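Chapter 7
Soft Goods: Covers, Cushions, and Loose Cloths

7.1 Scope of the chapter

Chapter 6 dealt with items that hold their shape when lifted. Soft goods do not. A cloth picked up at one corner takes a new form each time, and a cushion changes its outline when pressed. The worker must therefore find the edges again after each move before folding can start.

Three terms are used from this point on. A flat item is a single layer of fabric with no fill. A filled item has a top face, a bottom face, and padding between them. A trim is any border in a second color or fabric. Towels and table covers are flat items; seat pads and pillows are filled items.

7.2 Reading the starting state

Before handling, record three things: which part of each item lies flat, where the folds gather, and which way the corners point. Where two items touch, treat the line of contact as a separate feature. Folds tend to collect there, and a flat item may continue under a filled one without any sign of it from above.

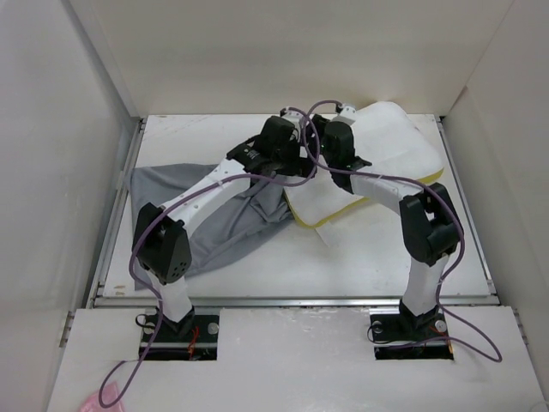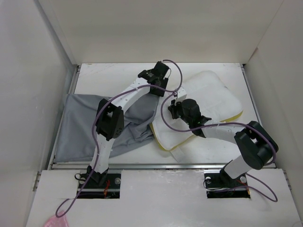

Figures 7.1 and 7.2. Gray cloth and white cushion-like item with yellow edging, set diagonally. The cloth is bunched where the two meet.

The flat part of a cloth is the best reference for folding. Work outward from it and open the bunched part toward the free side of the table. Pulling from the bunched end drags the flat part out of line — the most common error among beginners.

For a filled item with a contrasting trim, use the trim to judge alignment. Turn the item until one trimmed side is parallel to the table edge, then smooth the top face from the center out.

7.3 The Onham sequence

The sequence used in the rest of this chapter was set down by Reijo Kettunen and Fuseini Akpalu for the Onham linen rooms. It has 19 steps, grouped into separating, squaring, folding, and stacking. Stacks are limited to 25 flat items. Filled items are stored on edge and never placed under a stack.

Exercise 7.4 asks the reader to apply the first group to a mixed pair of items. A table of fabric weights is given in Appendix C.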